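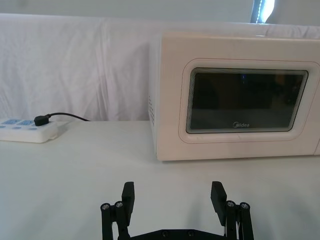 How to plan a small shop counter before you buy a single shelf

When I took on the old key-cutting unit in Banurthorpe, I did what I suspect most people do and went straight out to look at nice lamps. Lovely lamps, as it happens, but I ended up with a counter in the wrong place and a queue that blocked the door every lunchtime. So this is the order I'd do things in now, having since laid out a second shop over in Trelton (and moved the first counter twice!).

What you'll need

A tape measure, a roll of masking tape, some big cardboard boxes and a friend who doesn't mind pretending to be a customer.

Step 1: Draw the room as it really is

Measure every wall, then measure it again at a different height, as old shops are hardly ever square. Mine was 40 mm narrower at the back than the front, and I only found out when the shelving wouldn't go in. Put the sockets, the radiator, the door swing and the meter cupboard on your drawing too. I forgot the meter cupboard. You'd be amazed how often someone needs to get into it.

Step 2: Tape the counter on the floor

Mark the full outline with masking tape and leave it there for a couple of days. Walk round it with your coat on and a bag on your shoulder. Stand behind it and pretend to reach for the till, the bags, the card reader. If you're twisting round every time, shift the tape now while it's free.

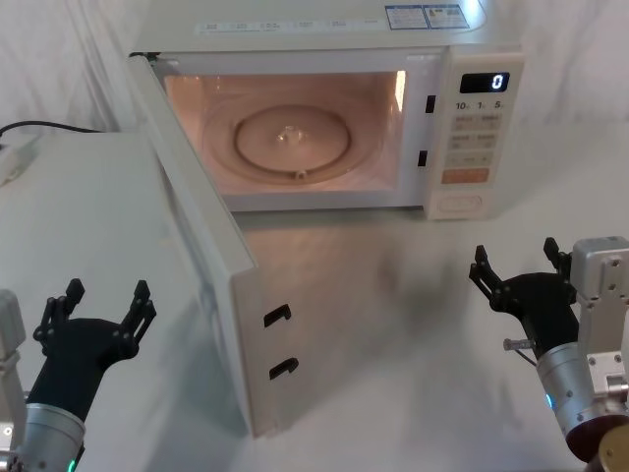
Step 3: Build it in cardboard

Stack your boxes up to the height you're thinking of and have a go at serving someone. My first counter was far too tall and I felt like I was peering over a garden wall. For Trelton I settled on a lower stretch at one end for wrapping and for anyone who'd like to sit down, and it's the bit people head for first.

Step 4: Decide what goes at eye level

Pick one thing you want seen from the doorway and give it the best spot. Only one! I called my bright little display by the till Pop, mostly so I'd stop saying "the orange bit", and everything around it is kept plain. The rest of the stock can go on the side walls, with the heavy things low down.

Step 5: Now you can think about lights

Go in at four o'clock in November if you can, when the window isn't helping you. I use a track system called Drornico, which lets me slide the fittings along when I change the display. Point them at the stock and the back wall -- anything shining straight down on the counter will bounce off the top and into somebody's eyes.

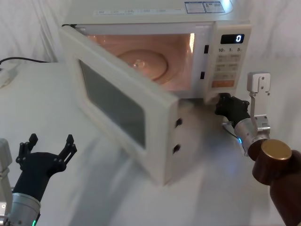
Step 6: Add up the money before you order

Write down every part, including screws, paint and delivery. My spare brackets alone came to £66, and the offcut of worktop I used for the wrapping end was £253 once it had been cut and sealed. Keep something back for the first month after opening, when you'll find out which shelf everyone bumps into. Mine was the one by the door, and it's in the stockroom now holding up the paper bags.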